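Shiny stuff: keeping metal, gloss panels and clear acrylic decent

Quick page this month, no time. Mostly for people with display pieces, showroom fittings, glossy housings, anything that lives under strip lights and shows every thumb.

Dust first. Always. Dry grit plus a wet cloth = fine scratches, and on a curved gloss surface you'll see them from across the room. Soft brush, then a barely damp microfiber. One direction, no circles. Dry cloth right after.

Ribbed bits and joints: old makeup brush. Cotton swab for round bolt heads, go around the rim where the grey gunk sits. Don't spray anything near a joint, spray the cloth.

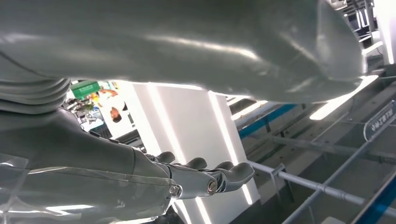 Smits wrote in to say vinegar and water does just as well on polished metal and costs next to nothing, though it went streaky on the gloss until a second wipe with plain water. Fair enough. Keep it weak, and keep it off bare aluminum.

Clear acrylic covers are their own headache. NO window cleaner with ammonia, it hazes and you can't get it back. Lukewarm water, one drop of dish soap, soft cloth, hardly any presure. Static pulls the dust straight back so do the covers last.

Matte dark parts: skip the polish. Leaves greasy patches that never match the rest. Damp cloth, done.

Check your work from low down with the lights on. Long reflections show smears that you miss straight on. Then walk round and look from the other side.

Cloths: I keep 16 in a box, wash them seperate, no fabric softener. Softener = streaks. Dropped one on the floor? Out of the pile till it's washed.

Next time, white pillars and scuff marks. Send yours in by November.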